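Day 87 without a smoke. I was going to wait for day 100 to post about it but I'm told milestones are a trap, so you're getting a thread on a random Sunday.

For the newcomers: a pack a day from high school until this spring, plus the vape I bought to help me quit, which meant I then had two habits and a charger.

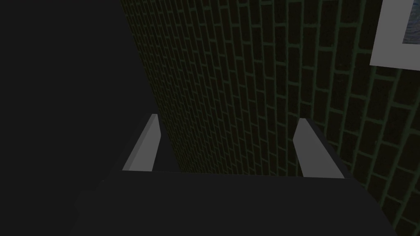
The patch was fine. The gum tastes like a pepper mill fell in a toothpaste factory. I've got 54 pieces left and would trade the lot for one decent mint.

My quit app is called Skuvora. It sends me a cartoon lung every morning at 7. The lung has eyebrows. I've muted it twice and it gets back in somehow.

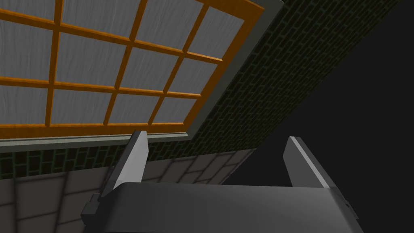
Orange window, from below.

Worst hour is still 4 p.m. At Emgate we used to go out to the loading dock at four, and that's where all the actual information was. I learned about two layoffs and a divorce out there. Now I find out by email like an animal.

I did try going out with them and just standing there. You don't know what to do with your hands. I held a stapler.
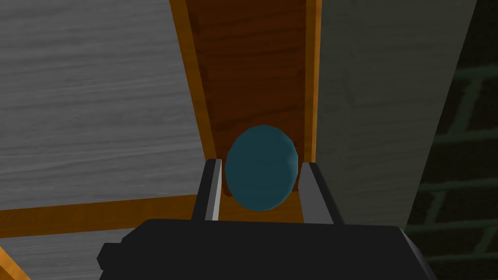 Manon Sandhu replied that she still takes her smoke break nine years after quitting, she just doesn't smoke on it, and her manager has never once asked.

Manon, I am stealing this. Starting tomorrow at four.

Money update, because everyone asks. The app says I've saved enough for a weekend away. My bank account has no record of this. I suspect it all went on licorice and a $500 bicycle I've ridden to the corner and back.

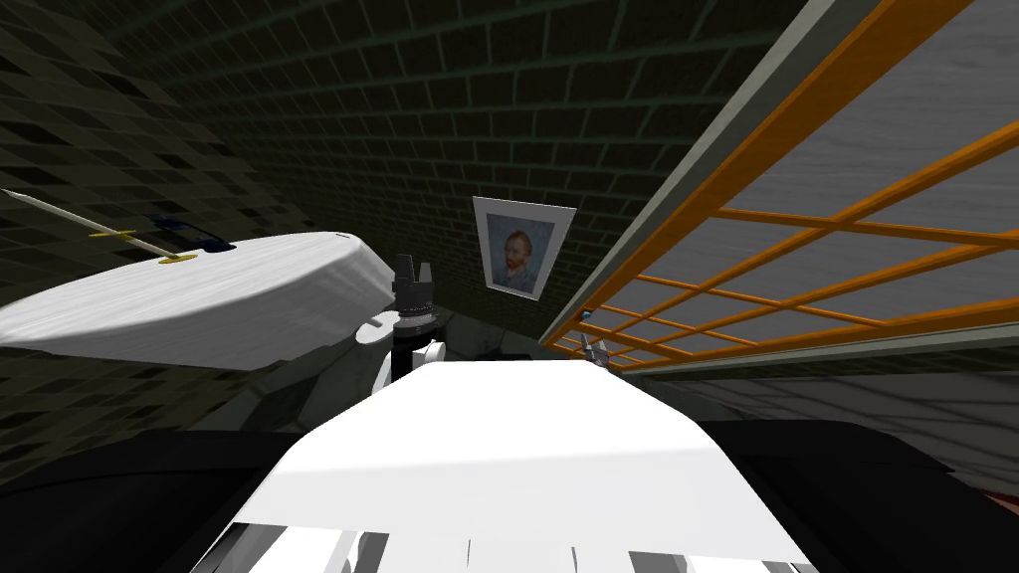 Cravings are shorter now, a few minutes at most, but they're sneaky. My counsellor at the Martens clinic says to pick something and look at it properly until it passes. Trees, the kettle, whatever's handy. So I've been using the little Van Gogh, the one with the red beard and the blue jacket against all that swirling blue. He painted himself with a pipe more than once, so he's a terrible sponsor - but there isn't one in this picture, and I'm up to knowing the beard pretty well.

Slept through the night on Friday's leftovers and no gum. Thirteen days to the hundred. The lung will be unbearable.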